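Gripper Budget Gallery – Ziltstead Cell, Planning Round 3

This page collects renders and notes from the equipment plan for the Ziltstead handling cell. Purchasing is split in two: simulation seats first, hardware in February. The aim is to settle finger geometry and mounting before any purchase order goes to Nakajima.

Budget lines still open: end effector, spare fingers, wrist camera bracket, cabling. The simulation license is priced per seat and renews yearly. Spare fingers are quoted at 394 a pair with a lead time of 30 days, so they go on the same order as the gripper – a second shipment adds 500 in freight and handling.

Stroke and finger length remain the deciding specs. Payload is well inside the limit for every model on the shortlist. Riku Takeda has the comparison sheet; send corrections to him before the quote expires.
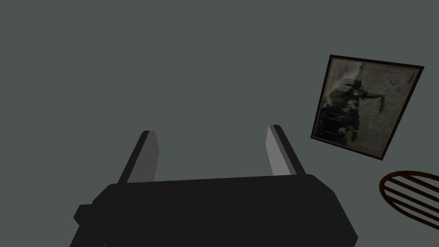 Chiyo Hayashi: I would move the spare fingers to the top of the list and drop one simulation seat. We share seats on Niva without trouble, and a worn finger stops the cell for the full lead time.

Two-finger parallel gripper in simulation, fingers apart, nothing held. Dark body, squared fingertips.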